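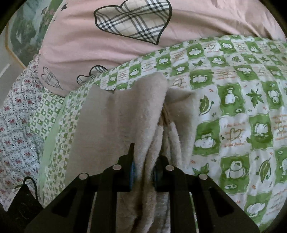
A beige fleece blanket with a bunched top edge, and a pink pillow with plaid hearts.

How to Fold a Fleece Blanket on the Bed (and Which Tips to Skip)

January 25, 2023

Most blanket-folding advice seems to be written by people with a very large table and a very thin blanket. You lay it out, match the corners, smooth it with the side of your hand, and you get a crisp rectangle that could sit on a store shelf. Then you try it with a thick fleece throw on an unmade bed and you get a lump.

I've tried a good number of these methods at home, on a bed, with the pillows still on it. Some of them work. A lot of them are extra steps that make the person giving the advice feel thorough. What follows is the version I still use.

What you need

A bed or a clean patch of floor
The blanket
A lint roller, if you have pets

You don't need a folding board. I bought the Kadico board, used it for two weeks, and it now lives behind the dresser. It's sized for shirts. The package says it handles throws, and maybe it does if yours is the size of a bath towel.

Before you start

Check that the blanket is fully dry. Fleece feels dry on the outside well before the seams are, and a damp seam folded into the middle of a stack will smell by the weekend. Pinch the hem in a few places. If it feels cool, hang the blanket over a door for an hour.

Pull the rest of the bedding flat. It doesn't have to be made properly. You want a surface without big ridges in it, or every ridge will show up in your fold. Pillows can stay at the head of the bed if you have enough room below them. I leave mine.

Skip the iron. I've seen a low setting recommended "through a cloth" for a smoother fold, and all I got was a shiny patch that never went away. Fleece is mostly polyester. Leave it alone.

Step 1: Find an edge

This is the slow part, and most guides leave it out. A blanket that has been slept under has no obvious top. Pick it up anywhere near the middle, let it hang, and it drops into long folds that lie over each other. Somewhere in there is a hem.

Pinch one of the folds and work outward with your other hand until you feel stitching. Follow the stitching to a corner. Don't let go of the corner.

The popular tip is to grab the middle and give the blanket one big snap in the air. It looks great with a sheet. Fleece is too heavy and drags on itself, so you mostly get a sore shoulder and a knocked-over lamp.

Step 2: Get the second corner

Hold the first corner in your left hand and run your right hand along the short edge until you reach the next one. Now lift both and let the blanket hang in front of you. Give it a small shake, just enough to open up the deep creases.

If you're short, or the blanket is a big one, stand on the floor and let the lower half rest on the bed. I've never understood the instruction to keep the whole thing off the surface.

Step 3: Lay it down and halve it

Walk the blanket back over the bed and lower it from the far end first. Smooth it once from the center out. Once is plenty. The pile will look streaky where your hand went one way and then the other, and it means nothing for the fold.

Bring the top corners down to meet the bottom corners. If they're off by an inch, leave them. Thick fabric hides it. Being off by a hand's width does matter, so start the fold again if it's that bad.

Step 4: Thirds, then thirds again

Fold the left third in toward the center and the right third over it. Press the air out with your forearm. You should have a long strip.

Turn it so a short end faces you and fold that strip in thirds too. This is where I part ways with the Dreten method, which has you fold in half, then half again, and again after that. Halving gives you a neat front edge and a fat one at the back, and a stack of those leans. Thirds come out more even.

Rolling is the other option. The claim is that it saves space, and I don't believe it for fleece. A rolled throw springs back to most of its size unless you tie it. For the foot of the bed it looks nice enough, if you like that.

Step 5: Put it somewhere

For everyday use, the foot of the bed or the arm of a chair is fine. For a closet shelf, face the folded edge outward and don't stack more than two thick ones. The bottom one flattens and you'll never want to pull it out anyway.

I'm not convinced by vacuum bags either. The Nugroho bags shrank my pile a lot on day one, and by March one of the two had let the air back in. The fleece came out with hard creases that took a wash to relax. If you're really out of room, a plain cotton pillowcase holds a folded throw and costs nothing.

A few things people ask

Does folding keep fleece soft? I doubt it makes much difference. Heat from the dryer and fabric softener do far more harm. The Braden care booklet that came with one of my throws says it stays soft for 1,000 washes, and I'd like to meet the person who checked.

Should the fuzzy side go in or out? If only one side is fuzzy, fold it in, and it picks up less lint on the shelf. If both sides are fuzzy, use the lint roller before you fold.

How long should this take? The first few tries, longer than you'd like. After that, almost 90 seconds for me, and most of it goes to finding the first corner.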